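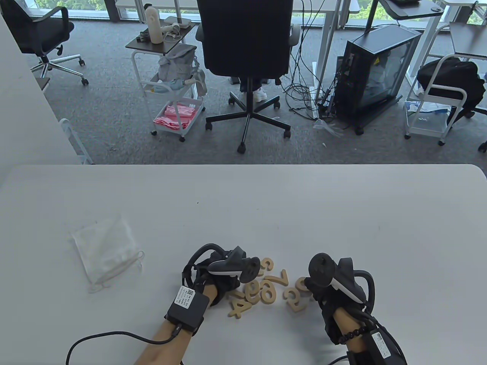 Two Gloves and a Pile of Numbers

Search this site Go

I had been told to come at 2 and to eat first, which should have been a warning. Skorer has its teaching room on the upper floor of a building in Hullthorpe, and once people sit down to work in there, they don't like to get up again. You strap in, you get your hands lined up, and then it's the same small job over and over until somebody calls a break.

The job that week was numbers. Wooden cutouts, the kind you'd give a kid who is learning to count, heaped up on a white table so that they overlap. The person teaching wears black gloves with a tracking controller strapped onto each hand and a module at each wrist, and sorts through the heap. The idea is that a robot will learn to do the same from the recordings. I got to talk with the operator who has been doing most of the sorting, and who asked me to leave names out of it – "my mother will figure it out anyway."

I started with the obvious question. Why numbers?

"They're flat and they're annoying," the operator told me. "Try picking up a flat piece of wood with thick gloves on. You can't get a nail under it. You end up sliding it, or pinching it by a corner, or tipping it up against its neighbor. All of that is stuff we want the robot to see. And every shape is different! A 7 has that nice long leg you can grab. A 9 has a loop that catches on everything."

I asked which one was the worst, expecting a shrug, and got a full speech about the 5. "It hooks. You pull on it and three of its friends come along for the ride. I dream about the 5."

The project is called Cele, and by the operator's own tally it was at 217 good recordings when I visited. A good one means the hands moved at a normal pace, the tracking held all the way through, and there was no long stretch of dithering. I wanted to know what happens to the bad ones.

"Some we keep. If I fumble a piece and then fix it, that's great, I love that. A robot is going to fumble too and it had better know how to recover. But if I stop and scratch my nose, that's out. There's no lesson in that." A pause. "Well, I hope there isn't."

Before the gloves, the team tried the other way of doing it, which was driving the arm by remote control. The operator did that for a while at Liststead, where Skorer had a smaller room, and was pretty frank about it.

"It's slow. You move, it moves a little after you, and you start to second-guess yourself. I'd finish one run and feel like I'd parked a bus. The upside is that whatever you record, you know the arm can do it, because the arm just did it. With the gloves I can go at my own speed and use both hands the way I normally would, but then somebody has to turn my motions into the robot's motions. And I have wrists. I have a lot of fingers. It's a trade."

So which one makes the better teacher? I pushed a bit on this and didn't get a clean answer. The current thinking is to do plenty of glove work first, then a smaller set by remote control to tidy things up. "Ask me again in December," the operator said.

We talked a while about habits. New people tend to perform, apparently. They lift every piece way up in the air and set it down like it's made of glass, and then the robot learns to be fussy too. It takes a newcomer 15 runs or so of being gently nagged before the hands loosen up and start to look like hands doing a chore. The straps matter as well. Too loose and the controller shifts across the back of the hand; too tight and your fingers go to sleep. And you have to keep half a mind on the cables, which will find the edge of the table if you let them.

"I catch myself at home now," the operator said. "I'm emptying the dishwasher and I think, oh, that was a nice grasp, shame we didn't get that one."

I had a go myself at the end. It was harder than I expected! The gloves took away just enough feeling that I kept looking at my own fingers to check what they were up to, and I pushed more pieces than I picked up. I got through one pile, not quickly, and asked whether any of it could be used.

"We'll put it in the maybe folder," the operator said, and started heaping the numbers back up for the next run.

Contact us | Copyright Skorer, all rights reserved | Back to top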